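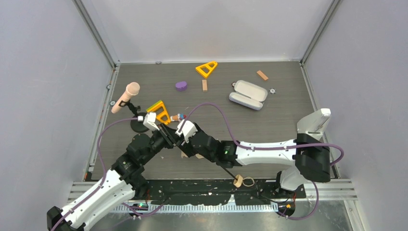 Feed > Threads > Open days

August — posted by So-ying Fang

This site uses cookies to remember your settings. Accept / Manage

Well, I finally made it to the Clustanum open day, and I'm still smiling on the tram home, so bear with me while I go on a bit (I do go on, I know).

My neighbour Kwok-wai Cheng had been telling me for ages that I'd enjoy it. We got there at 5 and stayed until they were turning the lights off!

The arms were what I came for. Two of them, white and black with purple cables, working over a dark floor with little toys and wooden blocks on it. I'd pictured something enormous from a car factory, and you could nearly call these friendly.

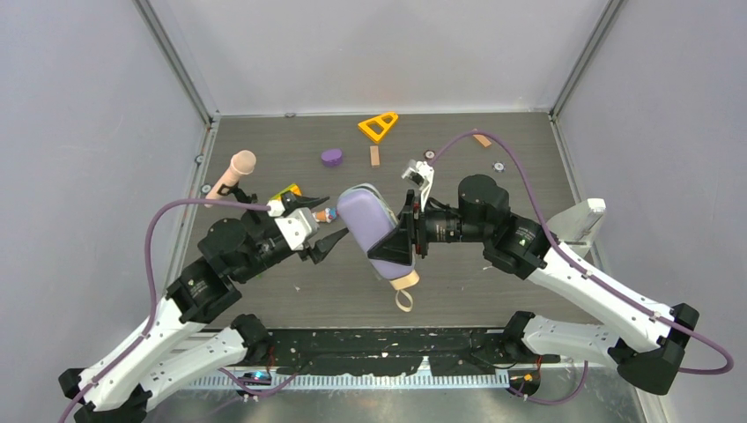

Chun-yin Kwan ran the demonstration and was so patient with everyone's questions. I asked whether the arms ever bump into each other and got a lovely long answer — I followed perhaps half of it.

There was a little yellow triangle near the back that I kept hoping they'd go for. I have a favourite, apparently.

Tea and biscuits were in room 146, if you're going to the next one. Go early, the ginger ones vanish. And do say hello to Pao-chu Shih at the front desk, who found my umbrella for me.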